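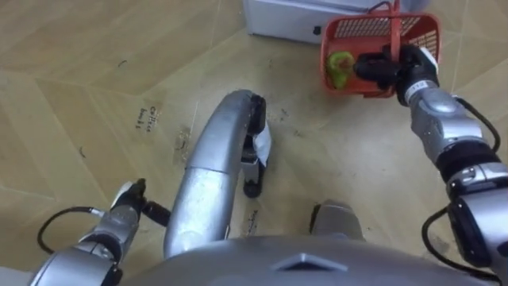
Issue 417, page 5

FOR IMMEDIATE RELEASE

Sivier opens orders for the Gridora two-arm handling kit

ORNPORT, 17 May 2022. Sivier today opened orders for Gridora, a hardware and software kit for picking up and carrying baskets, bins and other thin-walled containers with a two-arm mobile robot. The kit is sold to retail operators, grocery back rooms and research labs that already own a robot base and want a handling package they can set up without writing their own grip routines.

Gridora grips a container by its wall. The fingers close over the rim and hold it by pressure from both sides, so the container needs no special handle, tag or adapter plate. In the view from the robot's head, the right gripper holds a red plastic basket by the rim, off the floor, with a single green fruit inside. The left gripper is open. Control software treats the two arms as separate resources: one can hold a load while the other waits or works on a second task.

Rim gripping places the load to one side of the wrist. The Gridora controller reads joint torque on each arm after the fingers close and estimates the weight and balance of the container before the lift continues. If the estimate falls outside the limits set by the operator, the arm lowers the container and reports a fault. Limits are stored per container type and can be edited from the operator panel.

The kit contains:

Two two-finger grippers, black, with wrist mounts
Controller unit and power supply
External cable set for both arms
Operator panel software, single site license
Container library with 30 preset types
Printed setup guide

Cables are routed outside the arm segments with a service loop at the joints. Sivier chose this layout so that a cable can be changed on site without opening the arm. A full cable change on one arm takes about 30 minutes with hand tools.

Setup is done from the robot's own head camera. The operator places a container within reach, marks the rim on the panel, and runs a test lift. No floor markers or fixed cameras are required. The container library covers perforated baskets, solid bins and open trays. Lidded boxes and soft bags are not supported in this release.

Before opening orders, Sivier ran 1863 logged lifts at its Ornport test floor using perforated plastic baskets with mixed loads of fruit and packaged goods. The log, including faults, is supplied to buyers on request.

Gridora is available for the Iwasaki two-arm base and for other bases that meet the published mounting and power requirements. Buyers using another base should send the mounting drawing with the order. Sivier will confirm fit before the order is accepted.

Orders are accepted from today through the Sivier sales desk in Ornport. First units ship in September. The kit carries a warranty on grippers and controller; finger pads and cables are treated as wear parts and are sold separately.

About Sivier
Sivier designs and builds grippers and control software for mobile robots. The company is based in Ornport.

Press contact
Sivier Press Desk, Ornport
Technical data sheets and mounting drawings are available on request.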